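Garment Care > Steamers and Presses > Tested

Bratenis Pestatetti Handheld Steamer, Second Version

August 2025 | By Wayne Boychuk

The Pestatetti is a corded handheld steamer with a side-fill tank and a flat metal plate. It replaces the model Bratenis sold until February, which I used for two years and stopped using when the trigger spring failed. The new one has a redesigned trigger, a longer cord and a second steam setting. The tank is the same size.

Warm-up from room-temperature tap water took 46 seconds on the high setting. The ready light comes on a little early. If the trigger is pressed at once, the first burst carries droplets, so I give it a few more seconds and aim the first shot into the sink. A full tank lasted 13 minutes of intermittent use, enough for five shirts or one set of lined curtains. 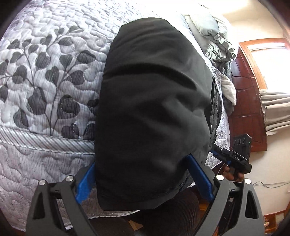 Cotton shirting needs the plate in contact with the cloth and a hand pulling the hem taut. Two passes will clear ordinary drawer creases. A fold that has been under weight for a month will soften but stay visible, and for that an iron is still faster. Linen is worse. Polyester and nylon relax in one pass on low, with the plate held slightly off the surface. On high, with contact, I got a faint shine on a polyester lining – press cloth recommended.

Elastic is the weak point of any steamer, and the manual says only to "use care." I keep the plate off waistbands and cuffs entirely and work up to the stitching from the flat side.

The cord is long enough to reach the far side of a double bed from the wall outlet. It exits the handle at a fixed angle and twists after a few minutes. The older Kimenmont has a swivel joint at this point, and I would have paid extra for one.

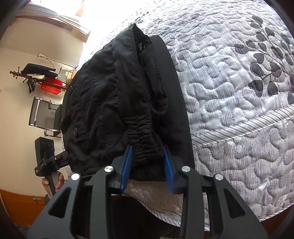
Vol. 8, No. 3 – p. 22

Weight with a full tank is 2570 grams on my kitchen scale, including the cord. That is heavy. The balance is toward the head, and my wrist notices by the third shirt. The Kimenmont is lighter but spits when tilted past horizontal. The Pestatetti did not spit at any angle I tried once it was fully hot.

Scale buildup is the open question. My water is hard, around 174 parts per million, and the previous version needed vinegar every six weeks. The new tank has a wider opening, so a bottle brush fits. The plate vents are still too narrow to clean with anything but a pin.

Replacement tank caps are stocked by Zacharias, who also carry the press cloth. The cap seal is the part most likely to go first – order two.

Recommended for synthetics and curtains. For a week of cotton shirts, keep the iron.

Last updated: after refit of tank cap, no change to rating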